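Subject: Re: [bench-practice] Draft 3 of the tabletop setup rules
From: Nesma Lahlou
Date: 2021-09-27

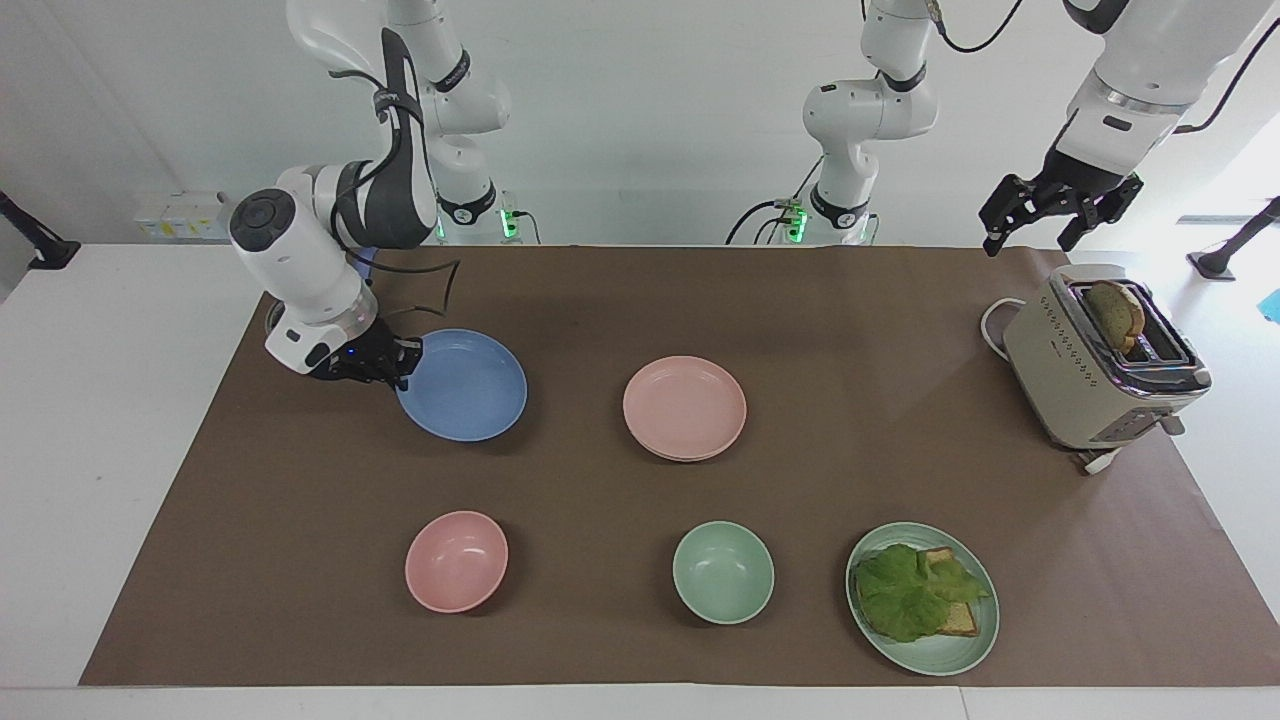 Both arms over the brown paper, toaster layout, Kalholm bench.

Hi all,

Marwa, thank you for this, it's the best set of comments we've had on any draft so far! I read it on the train and then read it again at my desk with the bench in front of me, and I've ended up changing more than I expected to. Answers below, in among your points. The picture up top is the layout I keep coming back to, so please have it open while you read section 4.

Marwa Naciri wrote:

> Overall I like draft 3 a lot. My main worry is section 2. It says
> "the work surface shall be covered with a matte sheet of one color."
> Our people at Benden will read that as covering the whole table,
> edge to edge, and then they'll spend a morning with scissors and tape.
> Do you mean the whole table or only the part the arms can reach?

Only the part where objects may be placed. You can see in the picture that we leave a white strip of table showing along the bottom, and I'd like to make that a proper rule, because it gives everyone the same easy line: if it's on the paper it belongs to the task, if it's on the white it doesn't. New wording for 2.1:

"The object area shall be marked by a single sheet of plain paper, laid flat. Objects used in the task shall rest fully on the sheet at the start of each run. The table outside the sheet should stay visible along the operator's side."

I took out "matte" and "one color" and just said plain. Wael pointed out that brown wrapping paper has passed every check we've thrown at it, and it's cheap, and you can get it anywhere. Good enough for me!

> Section 3, naming. You have "right arm" and "left arm" with no word
> on whose right. We lost a whole batch at Benden over this in July. Two
> operators had it one way and a third had it the other way.

Ouch. Yes. Draft 4 says it in the first line of the section now: left and right are the robot's own, always, no matter where the camera is or where the operator stands. Look at our picture and you'll see why it has to be spelled out. The right arm is on the left side, over the blue plate, and the left arm comes in from the upper right and sits over by the toaster. Anybody labeling from the picture alone will get it backwards, and they'll be very sure of themselves too.

I've also added that the log sheet should carry the words "robot's right" and "robot's left" in full. No R and L. Moataz wanted colored tape on the arms as well, and I'm happy for any site to do that, but it's a "may" and I'd rather it stayed one.

> Section 4, cables. "No cable shall cross the object area." I don't see
> how you can run anything with a plug on it under that rule.

You can't, and I'm embarrassed that it got through two drafts. We had written the rule for bowls and blocks, and then the toaster came in and broke it right away (I love the toaster, by the way, it has found more holes in our rules than all of us put together). Its white cord comes out at the back left in a loop, and there is a second short white cable at the front right that runs onto the table. Under draft 3 that's a fail before anyone has pressed a button.

So section 4 is now in two parts:

4.1 Cables belonging to the robot. Leave enough slack for the full range of the joint, and walk each arm through its range by hand or at the slowest speed before the first run. A loop that stands off the forearm is fine. A loop that can catch a cup or the edge of a plate when the arm is at its lowest is not.

4.2 Cables belonging to objects. Allowed on the sheet. They shall leave the object on the side away from the planned reach where the object permits it, and they shall be placed the same way for every run in a set. If a cable is moved, write it down.

I'm least sure about that second sentence in 4.2 and would love to hear from anyone who has worked with kettles or lamps. What do you do when the cord only comes out of the side you need?

> Section 5, appliances. Do you want them live or not? The draft says
> nothing.

Not live, for any layout run under these rules. 5.1 now reads "Heating appliances shall be disconnected from power during all runs," and 5.2 says the person who sets the table checks the plug end and initials the sheet. Toast goes in already toasted. If a site really needs a working heater, that's a separate risk review and it can't borrow ours. Raíssa was firm on this and she's right.

> Section 6, number of resets. 24 runs between full resets feels high
> when there's real food involved. Bread dries out and lettuce goes limp.

Good catch, and I never would have thought of it. Our trial set at Kalholm was 74 runs with one layout and we only looked at object position, never at whether the objects themselves had changed. I've kept 24 for hard goods (plates, bowls, the toaster itself) and put in a new line that food, real or otherwise, is checked at every reset and that real food is replaced after up to 40 minutes on the table. Is that too strict? It's a guess on my part, and I'd happily trade it for somebody's measurements.

> Last thing: same-colored items. Do we want a rule against them?

Please no! I want the opposite. A pink plate and a pink bowl on the same sheet, and a green plate and a green bowl, is exactly the kind of table that shows up a lazy instruction. "Pick up the pink one" has to fail review, and with a layout like ours it does, right there on the page. Section 7 now asks for the color and the kind of thing in every instruction, and for at least one matched pair in each layout. The Sugiyama people have been doing it this way for a while and their instruction sheets are a pleasure to read.

Still open, if anyone has the energy:

- Gripper start height. Draft 4 says "clear of all objects" and no more. Moataz would like a figure. I'd like one too, but it should come from the tallest object in the layout, and I don't know how to say that in one plain sentence.

- Whether the Gostomeo template for log sheets becomes an annex or stays a link. I lean toward annex.

- Section 9 is still empty -- Wael has it.

Draft 4 goes in the shared folder tonight with the changes marked. Please send comments to the list and not just to me, I miss things in my own inbox.

Nesma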